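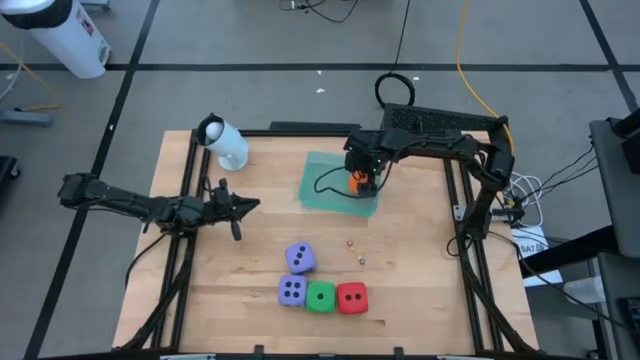
Llegamos a Cantero a las nueve, por la puerta de atrás, que es la que usan para las visitas. Nos recibió Manuela Bassi, responsable del taller de manipulación, y lo primero que hizo fue contarnos la avería de abril. Lo agradecí, porque en otras visitas esa parte se la saltan.

Trabajan con dos brazos negros montados sobre perfiles de aluminio, uno a cada lado de una mesa de madera clara. La tarea es ordenar dados, unos grandes de espuma y otros diminutos. Con los de espuma tienen pocos problemas. Los pequeños se les escapan de los dedos de la pinza.

El fallo no vino de ahí. En plena serie nocturna, el brazo derecho dejó de leer su posición durante un instante y, al recuperar la señal, quiso volver de golpe al punto que tenía guardado. Golpeó el perfil y dobló un dedo de la pinza. El registro lo sitúa en el ciclo 3,249. El programa, que ellos llaman Skurero, dio la serie por buena y siguió 20 minutos más con la pinza torcida.

Theerawat Petchrat nos enseñó el registro en pantalla. La causa era un cable que rozaba en el codo - se doblaba siempre por el mismo sitio - y que perdía contacto con el brazo muy estirado. Primero sospecharon del motor y lo cambiaron. Tardaron ocho días en llegar al cable.

Desde entonces, si falta una sola lectura, el brazo se para y espera a que alguien lo rearme a mano. También han bajado la velocidad de retorno. Weronika Cieślak, de nuestro grupo, preguntó por la parada de emergencia. Bassi respondió que aquella noche funcionaba, pero que no había quien la pulsara. Las series sin vigilancia siguen suspendidas.

Me quedé con la duda de los demás cables. Según Petchrat, los revisan al empezar cada turno, a ojo. En Plovunach, donde estuvimos el año pasado, los cambiaban por horas de uso. Aquí lo están estudiando.

La visita terminó a las once y media, con café en el pasillo.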